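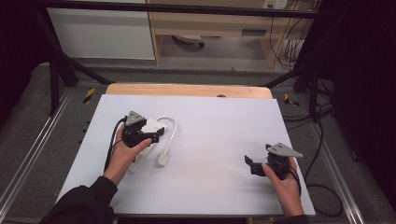
Two grippers, one white power adapter and its cable.

Since November I am learning how to teach a robot with my own hands. You hold one gripper in each hand and do the job yourself, and the recording becomes the lesson. I thought it would be easy, as I have plugged and unplugged chargers all my life.

The adapter is a simple block and the jaws hold it well. The cable is my real problem. It has its own opinion about where to go, and if I turn the left hand too quickly, the small plug slides over the board before the right gripper comes near.

Khang Lò, who taught me at Plitlow, told me to move slower than feels natural, but without stopping. When I stop to think, the robot learns to stop too – and it does not know what I was thinking about.

By last week I had 306 recordings of this task. I threw away the first ones, where I closed the jaws too early. My wrists are tired in the evening, so now I rest after every three tries. Next I want to try with a longer cable, if Khang lets me.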